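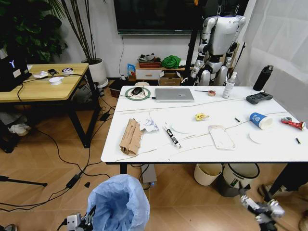

4.2 Choosing what to pick up next

Figure 3. Head view at the start of a table-clearing run. The planner has to separate rubbish, such as the crumpled can and the tissue, from things that must stay, such as the laptop and the game controller.

The most enjoyable part of building Sasumero was finding out how much of tidying is a question of order. Detecting objects on a crowded table is now quite dependable. Deciding which of them to touch first, and which to leave well alone, is where the software earns its keep, and it is where we spent most of our effort this spring.

The planner receives a list of object tracks from the perception module, Rosance, each with a mask, a rough 3D box and a spread of scores over three classes: discard, keep and ask. We keep the full spread and pass it on to the planner without picking a winner. A flattened cardboard sleeve and a slim printed box look alike to the detector, yet one may be packaging and the other may still have something in it. In Figure 3 both lie close to the tissue, so a careless grasp on one could easily shift its neighbours. When the discard score for a track falls below the threshold, the planner puts off the decision and works elsewhere first. Clearing nearby items often gives Rosance a better view, and many doubtful tracks settle themselves this way – a lovely effect that we had not planned for.

Each candidate pick is given a cost made up of four terms: reach, expected grasp quality, the risk of moving a neighbour, and the distance to a bin. The third term matters most. We work it out by sweeping the gripper model along the approach path and adding up the overlap with every track marked keep. Cables needed special care. Thin white cables on a white table give very weak depth readings, so Rosance traces them in the colour image and hands the planner a set of curves. Each curve is widened by 14 mm and treated as a no-go strip for the fingertips. The arm may pass over a strip but may not close on it.

Bins are handled as goals in their own right. An open bin close to the robot is often partly hidden by its own hands, so we store the last good estimate of the rim and refresh it whenever the arms move clear. Niamh Carroll rewrote this part on 18/04/2022, and the new version cut dropped items so sharply that we reran every earlier trial with it.

We tested the planner on 38 table layouts, giving 525 attempted picks in all. The baseline, Dudbridge, always takes the item with the highest grasp score. Both planners used the same detector and the same arm controller. Sasumero disturbed a keep item in 6 layouts, and in most of these the cause was a cable that Rosance had traced only in part. Dudbridge did so in more than half of them. Our planner was slower per pick, as it checks more paths, but it needed fewer second tries and the total clearing time came out much the same.

Two weak points remain. Clear plastic, such as a see-through phone case, still produces masks with holes in them, and the overlap term then reads too low. Mairéad Flanagan is now testing a version that fills these holes from the object's outline, and the early masks look very promising. The second is the ask class. At present the robot saves its questions for the end of a run, which suits a quiet room but leaves doubtful items blocking good paths. Section 4.3 describes how we let the planner bring a question forward when the answer would open up several new picks.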